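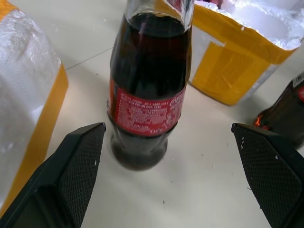 Frida Kvaran wrote in last week asking whether she has to finish the novel before she comes along, and whether we'd mind if she'd only read Levchenko in bits. No and no, Frida! Your letter got me to finally sit down and answer everything people keep asking about our reading group, so thank you.

Who is Levchenko, anyway?
A novelist and essayist who wrote mostly about people leaving places and then writing home about it. I picked up Alon in a second-hand shop, read 70 pages on the train and missed my stop. That's how all this started.

Which book should I begin with?
Alon, if you like a story. It's short, it has a proper plot and the grandmother is my favourite character in anything. Welow is the big one (well over 1,000 pages in my edition, with the notes) and I love it, but I wouldn't start there unless you've got a long winter ahead of you.

Is Welow a real town?
I've looked, and I can't find it on any map. Heiðrún Zoëga thinks it's two towns stitched together, one for the river chapters and one for the market. I'm not convinced - the church bells can be heard in both - but we've had some good arguments over it.

Which translation do you use?
The older one for Alon and the newer one for Welow. The newer one keeps the long sentences long, and I like the humour better. Bring whichever you have, though, even if the page numbers drive us all mad.

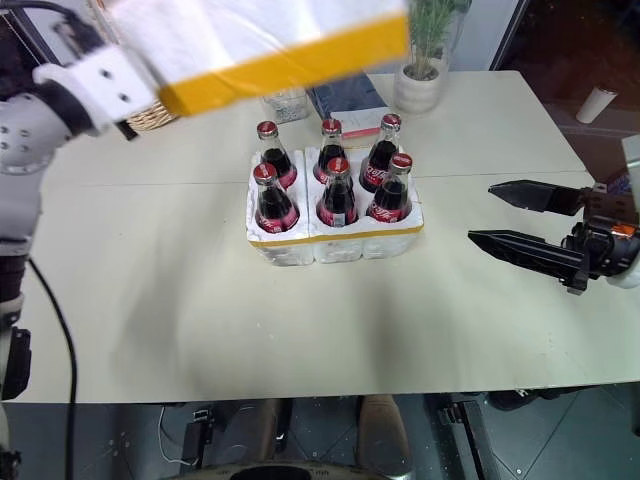 What is the Hindex?
My own index to the novels and essays, named late at night and I'm stuck with it now. It lists characters, places, quoted poems and every letter that goes unanswered. There are 100 entries so far. If you spot a mistake, please write to me!

Do I have to talk?
Not at all. Plenty of people come to listen, and we always read a favourite passage aloud.

When do you start Welow?
In July. We'll do part 2 first, the way Heiðrún did, and go back to the beginning afterwards.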